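The training floor at Cita is up a flight of stairs from the loading dock, and by the time I'd climbed it, signed my name twice and been handed a cup of coffee, the morning group was already at work. I had come to Plollness for the company's open day in March, expecting robots. They were coming, I was told, but first I ought to watch the people, and what the people were doing was straightening a store shelf.

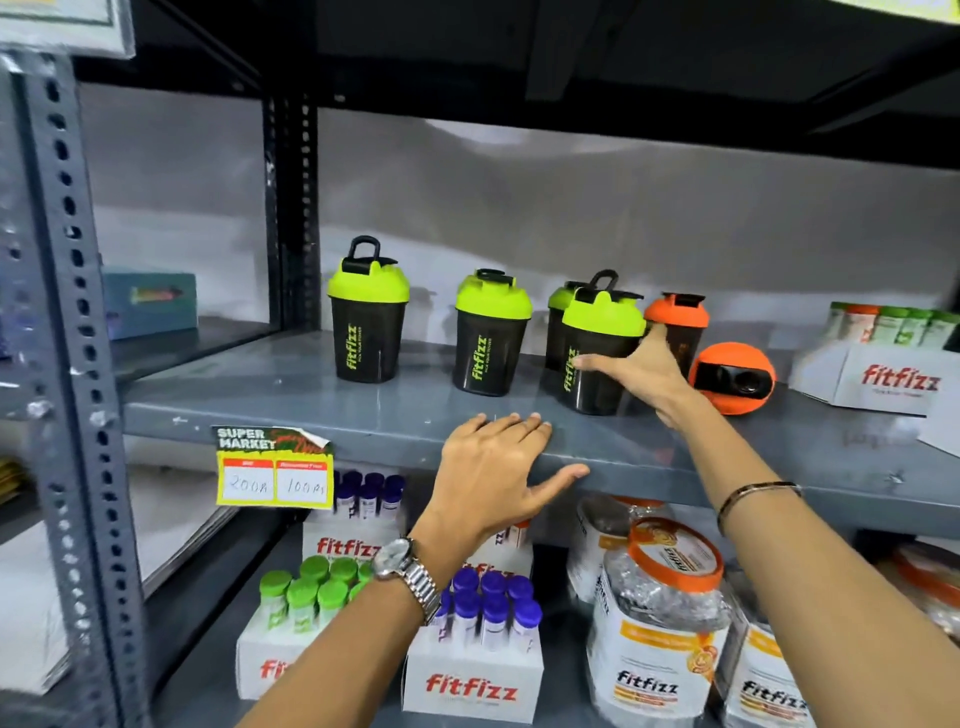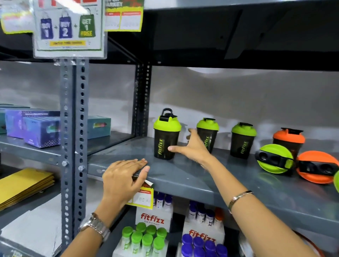
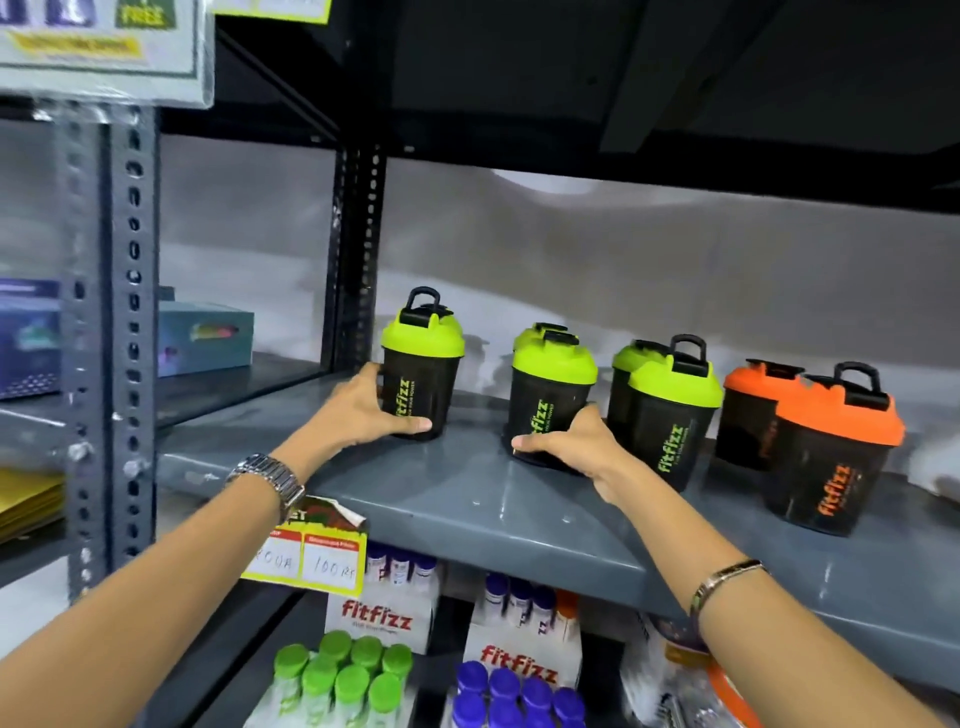

*Hands on the shaker bottles: three moments from the shelf-tidying recordings shown at the Cita open day.*

I should explain how a morning like this comes about. Cita builds arms and grippers for small shops, the kind of place with narrow aisles and one person on the register, and before an arm is allowed anywhere near a shelf, the company wants a great many recordings of somebody doing the job by hand, seen from the height of the worker's own eyes. The visitors' room had a big screen on the wall where these played one after another, and I am a little embarrassed to say how long I stood in front of it. There is something very restful about watching another person put bottles in order!

Ashley Rudd, who runs the recordings and was our guide for the day, has a theory about that. "People think they know how they tidy a shelf," she told me, leaning on the back of a chair. "Then they watch themselves do it, and they say, why is my other hand over there?"

I had been wondering the same thing. In one of the clips the left hand lies flat on the edge of the shelf, fingers spread, doing what looks like no work at all while the right one goes after a bottle with a lime-green lid. Ashley loves that hand. She stopped the playback on it and kept us there for a good while, asking what we thought it was for. A man from Flidville said balance. His daughter, who looked to be in middle school and had the best questions of anyone all day, said it was so you'd know where the shelf was without looking. Ashley wrote that one down.

The bottles themselves got plenty of discussion too. A dark, see-through body is a hard thing for a camera to judge the edges of, she said, and a carrying loop can stand up or lie down, so the same bottle doesn't always have the same outline. The bright lids help. So do rows, when there are rows, but a store shelf rarely stays in rows for long, and one bottle hiding behind another is the ordinary state of affairs. I have worked a register in my time and could have told her that for free.

After the screen came the part with the machines. We were walked down to the far end of the floor, 17 of us in a loose sort of line, to a bay where an arm named Pearce was waiting beside a practice shelf. (I asked who Pearce was named for and got three different answers from three different engineers, so I have given up on it.) Pearce was asked to pick up a plastic tumbler, turn it to face front and set it down an inch from its neighbor. It took its time. The gripper came in low, paused, backed off, came in again a touch higher, and closed — and I noticed that every one of us had leaned forward, coffee and all.

It got the tumbler where it belonged on that try. On the next it nudged the neighbor over, and the neighbor took a third one with it, and a young engineer named the fault out loud before the last one had stopped rolling. She seemed more pleased than otherwise. A clean run, she said, gives her less to do in the afternoon.

The girl from Flidville wanted to know why Pearce had only the one arm if the person in the recordings used two. There was a bit of a silence, the good kind. Ashley said that a second arm is being fitted, that it makes everything harder, and that two hands have to agree about who is holding what before either one lets go. She then invited the girl to try the hand controls, and I am told the line for them didn't clear until after 3.

I had my turn as well. It is harder than it looks, and I say that as somebody who fancied herself pretty handy. You squeeze, you feel nothing come back through the grip, and so you squeeze a bit more, and away goes the tumbler. On my fourth attempt I got it upright and facing more or less forward, and my group was kind enough to clap.

Cita plans to hold another open day once the second arm is running. Sign-up is at the front desk in Plollness, and the stairs are steep, so ask for the elevator if you need it.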